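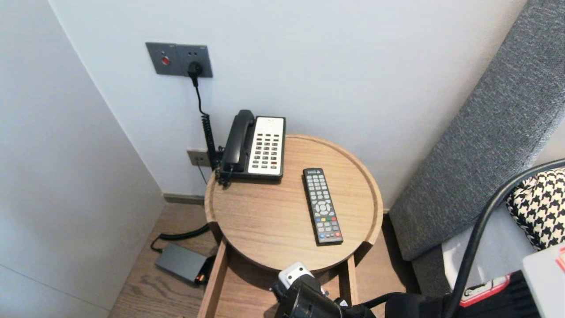

Margareta Lungu wrote:

> Has anyone on the list used the Willberg arm kit in a furnished room, as
> opposed to on a bench? We run a small guesthouse in Quintanilla and are
> looking at it for the evening round: put the remote back in its place,
> pick things up off the bedside table, check that the phone is on the
> hook. Revetia quoted us 2,223 for the kit, plus 302 a year for the
> service plan. I would like to know what the plan covers before I sign.
> I would also like to know how it does around cords, because every one
> of our rooms has them.

Margareta,

I've had the kit on trial since November. Most of my time with it has been in bedrooms, so I can answer part of this.

The price you were quoted matches mine. The kit is the arm, the gripper, the head camera, a charger and a case. The mobile base is separate, and Revetia did not make that clear to me until I asked. If your quote doesn't have a line for the base, ask for one. I am using an older Lemora base I already had. It works, but the mounting plate took me an afternoon and the screws in the bag were too short.

Remotes are fine. A black remote lying at an angle on a light wooden top, like the one at my test bed, is about the easiest thing you can give it. It does worse when the remote is on a dark bedspread. You can teach it a spot for the remote in the app, and it keeps that spot per room.

The phone I would leave alone. The software will tell you whether it thinks the handset is in the cradle, and it was right 30 times in a row when I tested that by itself. Picking the handset up and putting it back is another matter. The gripper can hold one, but a coiled cord pulls back and the arm doesn't allow for that. I turned the action off and have the kit send me a note when it thinks the handset is off.

Cords in general: the table in my setup is in a corner by the headboard, with a plug in the wall plate above it, the phone cord going down behind, and a power adapter on the floor. You need to mark the floor part of that as off limits by hand. There is a setting called "avoid thin objects" and I would not count on it. Marking a room took me 54 minutes the first time and much less after that. If your rooms share a layout you can copy the map, but then check the low furniture again.

One more thing about round tables with a raised rim. The default approach brings the gripper in low at the front and then up over the edge. Set the edge height yourself. The kit guesses it from the camera, and in my room the guess was too low. The setting is under Surfaces, then Edge, and you have to save it twice (once for the surface and again for the room) or it goes back to the default.

On the service plan, mine covers software updates, phone support and replacement finger pads. It does not cover the camera cable, shipping either way, or anything attached to the base. Support answered the same day both times I called. The pads are wearing slowly, so I can't say yet what the plan is worth to me in parts. Yours may have different terms, so get the list in writing.

For a guesthouse I would ask for a trial in one occupied-type room with the bed made and everything plugged in. Revetia offered me a demo in their own showroom and I didn't learn much from it. The battery gives me almost 3 hours, which may or may not do for your evening round depending on stairs. It does not do stairs.

I can send you my room file if you want to see how the off-limits areas are set up. It opens in the free version of the app. Has anyone else tried it with a base other than the Lemora?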